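Notes for the talk - sorting out the shed, the loft and everything in between

START. Wait for the chairs to stop scraping. Say hello, thank Sirkka Harju for asking me back, and get the kettle joke out of the way early.

Why I'm up here
I kept bits for years. Screws, fuses, plugs off dead lamps, the lot! Then we moved from Pratach and I paid good money to have 80 boxes driven over the hill, and six of them turned out to be full of other, smaller boxes. (Pause here. They laughed at this bit last time.)

My brother-in-law Urho helped me unload and he didn't say a word until the last one, which rattled, and then he just looked at me.

The first go
Talk about the first weekend. I started with the drawers, which was a mistake, as I spent the whole of Saturday reading old instruction leaflets. Start with the floor! If you can't walk to the back wall you can't put anything on it.

Mention the jam jars - 322 of them, I did count, I was cross. Ask for hands up: who keeps jars? Who has ever used one?

Ivone Fagundes told me to give myself 20 minutes a day with the radio on and stop when it's up, even if I'm enjoying it. I thought that was daft and it's the only part I've stuck to.

Labels
My grandad labelled things by what they were. "Hinges." I label by the job, so there's a tub called "back gate" and another called "bathroom tap, again". Read out the one that says "ask Erick". I never did ask Erick.

Pencil on masking tape is fine. Don't buy a label machine until you've lived with the pencil for a month or so, you'll change your mind about half of it.

Give every job its patch
Slow down for this one. Lay it all out flat before you put any of it away, and mark your surface up first. Tape is cheap and it peels off. Have a drink of water.

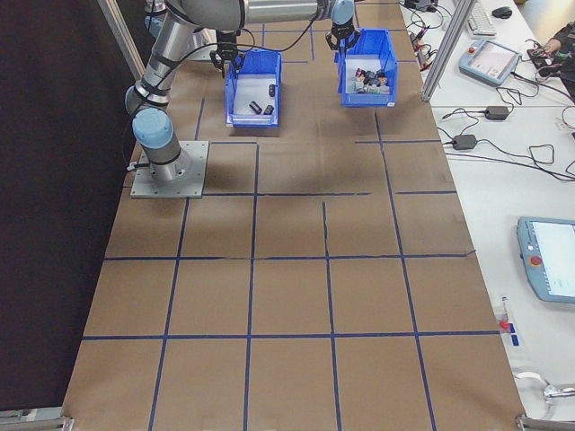
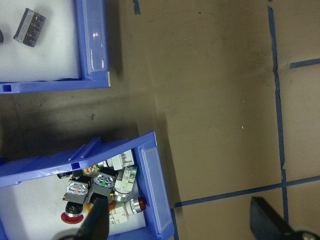
Tubs and tape, carry on.

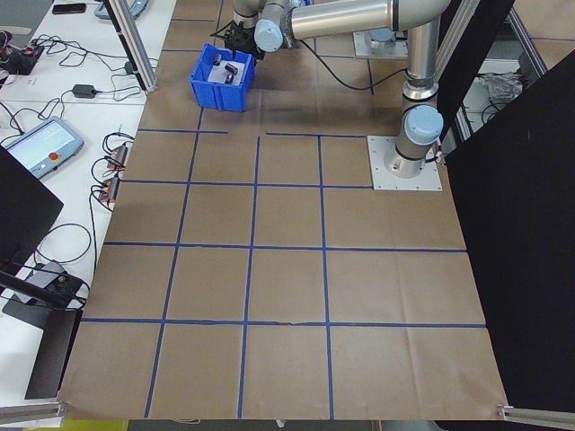
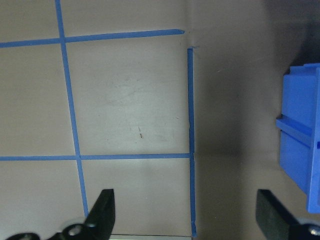 What to let go of
Paint first. If the lid won't come off, you weren't going to use it. Then cables with no known owner (I had a whole suitcase), then anything you're keeping for a grown-up child who has said no twice.

Keep one silly tin. Mine has my mum's coat buttons in it and a door key from the Bolivska flat, and it lives on the top shelf and does nothing at all.

Questions, then tea. Remember to bring the suitcase in from the car before July or I'll be driving it about all summer.

Comments

Sirkka Honkanen
Loved this one, and I went home and did the cupboard under the stairs. Found two torches!

E. Nyamweya
You still haven't asked me.

gatepost
Could you put the bit about paint up again on its own? My husband needs to read it.

We use cookies to remember your settings. Accept / Manage choices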